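键盘、鼠标垫和桌上其他脏东西：一份不太勤快的清洁笔记

更新于 2020/11/1　栏目：屋里的小事

上一篇讲抽油烟机，留言里一半人问我桌面怎么办。桌面比油烟机好对付，油烟机你躲得开，桌面天天瞪着你。下面这些都是我在自己家里试过的，试坏过的也写上了，省得你再花一遍钱。

一、动手之前

先拔线，无线的关开关、取电池。我有一回嫌麻烦没关，擦完发现给房东发了一条由二十几个句号组成的消息，他回了个“收到”。

要准备的东西：旧牙刷一把，棉签，两块超细纤维布（一湿一干，别混），浓度 70% 上下的酒精，一只带盖的小碗。小碗用来装拆下来的键帽。用敞口盘子也行，前提是你家没有猫。

二、倒一倒，拍一拍

键盘翻过来，垫张旧报纸，轻拍背面。掉出来的东西不要细看，我见过芝麻、指甲屑，还有一粒去年一月的瓜子仁。拍完用软毛刷顺着一个方向刷，来回刷只是请灰尘换个座位。

气吹比罐装压缩空气好用，也便宜。罐装的倒着喷会喷出冰凉的液体，说明书上写了，我是喷完才读的说明书。

三、擦键面

酒精喷在布上，别直接喷键盘。布以摸着潮、拧不出水为准。字符是印上去的键盘要轻一点，我有一把 Vullow 的老键盘，被我擦得 A 和 S 都没了，打字全凭信念。

键与键之间的缝，用棉签蘸一点点酒精，拧着往里走。空格键两端最脏，那是拇指常年驻扎的地方，多给两根棉签。

四、要不要拆键帽

笔记本和超薄键盘：别拆。剪刀脚的小卡扣一断，你就会得到一个会跳舞的回车键。

机械键盘可以拆，先拍张照片记位置。键帽放温水里，滴两滴洗洁精，泡一阵，冲净，摊在毛巾上晾一夜。千万别用吹风机热风，我有一颗 Esc 从此微微上翘，像在冷笑。大键底下带金属平衡杆的，装回去要有耐心，没耐心就留着别拆。

五、打翻饮料

断电，倒扣，擦，然后等。白水等两天，甜饮料基本等的是奇迹。网上说埋进大米里，我试过，结果是键盘没好，米也不能吃了。住楼下的 Aurélien Leblanc 主张用蒸馏水整个冲一遍再晾，他救活过一把，也送走过一把，自称成功率很高。

六、鼠标和鼠标垫

鼠标底下那几片脚垫边上会积一圈黑泥，用牙签刮，刮的时候别太享受。滚轮缝里的灰用气吹。

布面鼠标垫可以手洗：凉水，一点洗衣液，软刷打圈，冲到水清为止。平铺晾，不要拧，拧过的垫子会记仇，四个角轮流翘给你看。我现在用的是 Grelero 那种带包边的，洗了几回，边还在。

七、浅色桌面

浅色桌面好看，好看的代价就是什么都留得住。杯印用温水加小苏打调成糊，敷一会儿再擦。圆珠笔印用酒精棉签点着擦，从外往里，从里往外擦会得到一朵蓝花。魔术擦有磨砂的效果，亮面桌子用多了会发乌，先在看不见的角落试。

键盘底下那几个橡胶脚最容易在浅色板子上留灰印。每次擦桌子把键盘整个挪开，十秒钟的事，我拖了三年才养成习惯。
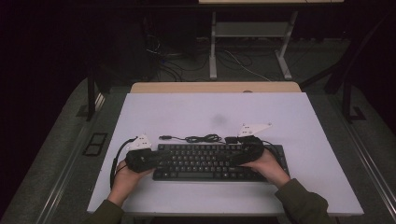
八、线和插座

线上的黏腻用湿布裹住，从头捋到尾，插头留着别碰水。插线板拔下来断了电再擦，孔里只用干刷子。扎带选魔术贴的，塑料扎带每改一次就要剪一次，剪到第三次你会顺便剪到线。

九、多久做一次

我的计划是每周擦一遍面，每月刷一遍缝，半年拆洗一回键帽。我的实际情况是家里来客人前一晚全做了。两种都能活。

留言摘录

读者问：屏幕能不能用同一块布？
不能。屏幕单独一块干净的干布，酒精也别上，有涂层的会花。

读者问：清洁软胶好不好用？
新的时候好用。用脏了就成了搬运工，天热还会留在键缝里不走。发现它变色就扔。

下一篇写冰箱门的密封条，请先别去看你家的。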